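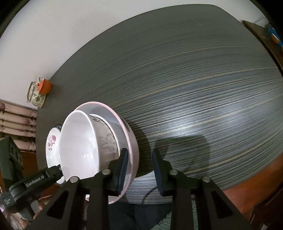 Contrôle de la salle de pause, résidence Somberg, juin

1. Tables et plans de travail
Plateau gris à motif bois, bord arrondi : conforme. Les bols restent de la vaisselle, même le rose. Merci de les rapporter à l'évier.

2. Extincteur (local 807)
Présent, plombé, accessible. Il servait encore de portemanteau à 16 h. Manteau rendu à Mme Bhatia.

3. Issue de secours
S'ouvre. À la deuxième poussée, avec l'épaule. À revoir.

4. Multiprises
Une multiprise branchée sur une autre, elle-même branchée sur une troisième. Retirées toutes les trois. La bouilloire est en deuil.

5. Réfrigérateur
5 °C au lieu de 4. Yaourt sans nom, sans date, presque sans couvercle : jeté.

Contre-visite : Zanele Magagula, points 3 et 5.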